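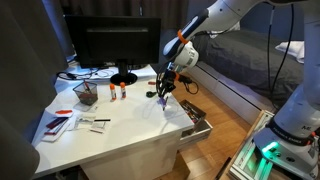

*Bedroom desk, mid-sort. Drawer on the right is the one I'm asking about.*

## Does the "everything in one drawer" method really work for small desks?

**stuvusero_fan** wrote:

Trying the Sowerby method from the Clustora newsletter. You put every small thing on the desk into one drawer, keep a single cup for pens, and leave the rest of the top clear. It claims you get 51 percent of your desk back. I'd like to know who measured that. So far I've got the mesh pen holder, two glue sticks, folders or notebooks at the front corner and a lot of loose paper. The drawer already has pens in it. What stays out?

**gluepot** wrote:

51 percent of what? The monitor takes up the same room it always did, and so do the cables behind it. Those cables are your real mess. Putting glue sticks in a drawer won't change that.

**Hidarix** wrote:

Disagree with gluepot. I did one drawer for 7 months and it was fine. Toss the little packets, stand the folders or notebooks up, done. Cables can wait.

**gluepot** wrote:

Fine for you, maybe. Mine was a junk pit in almost 16 days. You open it for a stapler and get a fistful of dead markers. And the OP has pens in the cup AND pens in the drawer, so the method is already broken.

**stuvusero_fan** wrote:

Fair point on the pens. I was going to call the drawer ones spares.

**Hidarix** wrote:

Test them on scrap paper tonight. Whatever skips goes in the trash. And put the cap-up stuff like glue in the cup with the pens you use.

**paperclip_pete** wrote:

Glue in the pen cup is a terrible idea, sorry. One loose cap and you've got sticky pens. Lay them flat in the drawer. I also don't buy the Sowerby thing, it reads like an ad for drawer dividers. Cut up a cereal box.

**stuvusero_fan** wrote:

OK, glue in the drawer, cereal box divider, pens get tested. Still not convinced about the papers. Does anyone keep a tray for those, or do they just turn into a taller pile?

**gluepot** wrote:

Taller pile. Every time.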